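Sobre nosotros

Zirkell
Quiénes somos

Desconfiamos bastante de las páginas de «sobre nosotros». Casi todas prometen pasión y cercanía, y casi ninguna dice dónde se trabaja ni con qué luz.
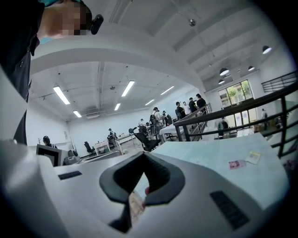
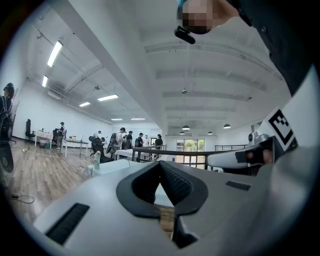
La nave de Uliden, techo blanco y conductos a la vista.

Zirkell alquila puestos de trabajo por meses. Abrimos en Uliden hace 11 años, en una planta diáfana, y así sigue. Nos propusieron cabinas, un futbolín y un muro vegetal. Dijimos que no a las tres cosas – el muro, además, costaba 2478 euros – y por ahora no hemos notado la falta.

Tampoco creemos que una sala abierta vuelva creativa a la gente. Se oye el teléfono del vecino y hay días en que molesta. Quien necesite silencio absoluto hará bien en mirar otra cosa.

Lo que sí cuidamos es la iluminación y las sillas. Las lámparas las eligió el estudio Warrier, después de que discutiéramos seis propuestas, varias de ellas muy bonitas e inútiles para leer.

En septiembre abrimos una segunda sala en Skatis, con 33 puestos. Si será mejor que esta, ya se verá.

Visitas con cita previa.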